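Druvow hand gripper

The Druvow hand gripper is a two-fingered gripping tool carried by a person instead of by a robot arm, and used in the practice hall at Skutovport to record how everyday household jobs are done. It is a modest machine, with very little in it that could be called clever, and most of what there is to say concerns how it is set up at the start of a shift, how it is kept in good order through the day, and what is done when one of its parts begins to wear.

Construction

The tool has two curved black fingers that close towards each other in front of a white curved housing. Each finger turns on an outer pivot plate held by a round bolt, and further fasteners sit at the lower end of each arm, close to the housing. A camera looks out over the fingers, so that whatever they are about to take hold of is recorded along with the fingers themselves. The grip is worked by a trigger, and a light return spring opens the fingers again when the trigger is let go.

The housing was drawn up at the Adebisi workshop, which also makes the spare fingers and keeps a drawer of bolts for the purpose. Earlier housings had a flat front, and people found them tiring to hold for long, so the curved one was brought in and has been kept ever since.

Setting up

A fresh gripper is set up on the bench before it goes anywhere near the household area. The pivot bolts are tightened until the fingers stop wobbling and then eased back a touch, for a bolt that is too tight makes the trigger heavy and soon tires the hand. The fingers are closed slowly to see that the tips meet evenly. If one tip arrives before the other, the late side is loosened, nudged inwards and tightened again, and it is quite usual to go back and forth a few times before both are happy.

The camera comes next. It is tilted so that both fingertips sit low in the view, with plenty of the room left above them, and a short trial recording is made and looked over. The Skutovport hall keeps 38 grippers on its rack, and each carries a small card noting when its camera was last set.
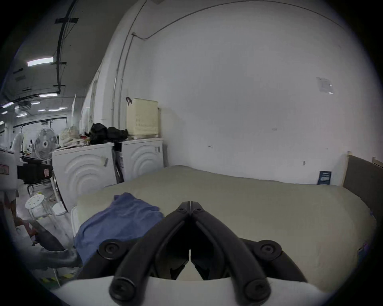
Cloth is the usual material for the first trial after setting up, and it is a good deal harder on a gripper than cups or boxes are. It slides, it bunches, and it finds its way into any gap between finger and pivot. A person checking a tool will therefore often begin at the bed, where a crumpled blue cloth lying over the near edge of the mattress gives the left finger something soft to work against, and only afterwards move on to a fuller pile such as the black things heaped on top of the two white front-loading machines. A finger that catches on the weave is taken off and its inner edge smoothed with fine paper.

Daily care

At the end of a shift the fingers are wiped with a barely damp cloth and the lint is picked out from behind the pivot plates with a soft brush. Oil is avoided near the tips, as it leaves marks on bedding, though a very small drop may be put on each pivot. The camera lens is cleaned last of all, with its own cloth, which lives in a separate tin and really ought to stay there.

Wear and repair

The return spring is the part most often changed. The Adebisi notes advise fitting a new one after 2000 closings, or sooner if the fingers grow slow to open. The work takes 7 minutes with the housing off, and a little longer for anyone doing it for the first time. Springs are always changed with the tool lying on its back, so that the trigger pin cannot drop out and roll away under the bench.

Cracked fingers are replaced in pairs, even when one of them looks perfectly sound, and the tips are lined up afresh afterwards. Worn housings are sent to Banutley, where they are stripped for their screws and brackets.

See also: Skutovport practice hall; Adebisi workshop; Return spring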